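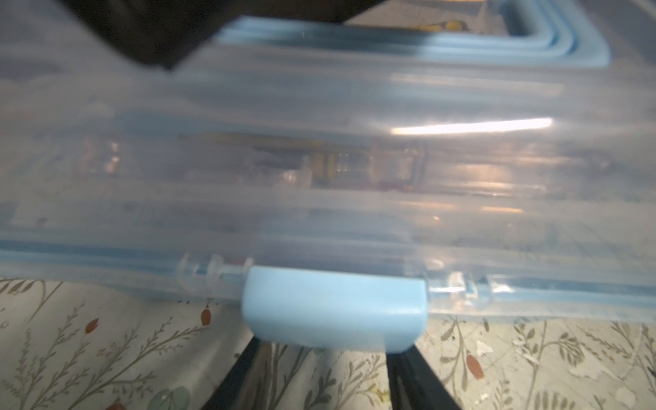
# pritari-latches

Hey, welcome! This is the README and data card for pritari-latches, a set of demonstrations of a robot opening and closing plastic storage containers, all of them steered by a person. I recorded it over one long stretch at the Wirkberg workshop and I'm still oddly fond of it.

Card last updated: 2021-09-28

## What's in it

- 300 demonstrations, one folder each
- 116 of them are "open" (start with the lid latched), the rest are "close"
- wrist camera video, joint positions, gripper opening, and a plain text note if I had anything to say
- video and joint logs both at 25 per second, already lined up

The containers are the clear kind with a latch tab on the lid edge. I picked them precisely because clear plastic is a pain. You get glare on the walls, the stuff inside shows through all blurry, and the fingers end up right under the latch where the camera has very little to go on. If your policy only works on nice matte boxes, this will find out fast!

## How I collected it

Everything is remote control. I sat next to the arm with the Willov hand controller (a grip with a trigger, basically) and drove the gripper from there. Squeeze the trigger and the fingers close, let go and they open. I tried moving the arm by hand for the first few days and gave up, my own forearm kept pushing the container across the table. None of those early tries are in the release.

One demonstration goes like this:

1. Put the container down somewhere new on the cloth, turned whichever way you like.
2. Hit record, then bring the gripper down toward the latch side.
3. Get the fingertips under the tab and lift until it lets go (for "close", press the tab down until it catches).
4. Back off a hand's width and stop recording.

Go slower than feels natural in step 3. My early ones are rushed and you can tell -- the video smears every time I twist the wrist.

## Loading

`hao_load.py` is the little reader script. Point it at a folder and it gives you back frames and joint values as arrays. It needs Python 3 and NumPy and that's it. Hao is just what I call my loader scripts, there's no bigger package hiding behind it.

## Stuff to know before you train

- There are 2 operators in the data, me and a left-handed friend. Check `operator` in the notes if you care about style.
- Patterned tablecloth. I like it, your segmentation model may not.
- I kept fumbles where the fingers slip off and I go back in for another try. They're tagged `retry`. Please don't filter them out before at least trying with them in!
- Motion blur is left alone. No sharpening, no cropping.
- There's no force sensing. I wish there was. It's on the list for December, along with twist-top jars.

## License

Free for research and tinkering. If you publish something, link back here and drop me a line, I love seeing what people do with it.

---

Comments (3)

**gripfan** -- Trained on the open half only and it does okay until the tab is facing away from the arm, then it just paws at the wall. Any plans for more of those?

**pritari (author)** -- Yes! Those were the hardest ones to drive so I got lazy. More coming with the jars.

**mossbench** -- Loader choked on my machine until I updated NumPy. Fine now, thanks for keeping the retries in.

We use cookies to remember your settings. Accept | Manage

Contact | © 2021 Pritari | Back to top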